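Shared workshop gets a kitchen arm going, sort of

Posted 12 October 2019

Quick one from the Adjei Street workshop before I have to lock up. The kitchen robot build is moving again. Salamatu Agbenyega and Kojo Opoku started it back in July, a two-finger arm meant to clear a counter and put things back where they live. Stalled for weeks on a bad shoulder joint. New joint is in, printed on the old Tirkitz, 12 hours for the one part.

Software is Iddrisu Ansah's. He calls it Muro. 2541 lines last time he checked and he wants to throw half of them out. Right now it does slow pick and place, one object at a time, no stacking. Soft stuff is still a pain - the fingers squeeze too hard or not at all. Round things roll. Flat things are the worst, the fingers can't get under an edge unless somebody leaves it hanging over the counter.

Money so far: 1085 dollars, most of it motors. Analyn Lacson got the last set secondhand so that number could of been a lot worse. She is also rewiring the base this week, so please dont unplug anything with green tape on it.

Next up is real kitchen clutter instead of foam blocks. Ekow Akolgo wrote the list for it. Fruit, toys, cups, a plate, snack tubs, cutting board. 40 tries per object, written down by hand, no skipping the ones that go wrong. Anyone who can sit with a clipboard for an evening, tell Ekow.

Open bench night as usual, bring your own safety glasses, we are short again. Parts shelf got sorted - screws on top, bearings under. Leftover motor brackets are free to whoever wants them, box by the door.

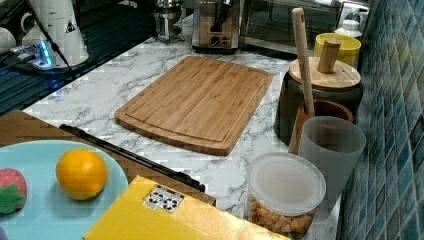
Also the big drill press is back from repair, sign the sheet before you use it.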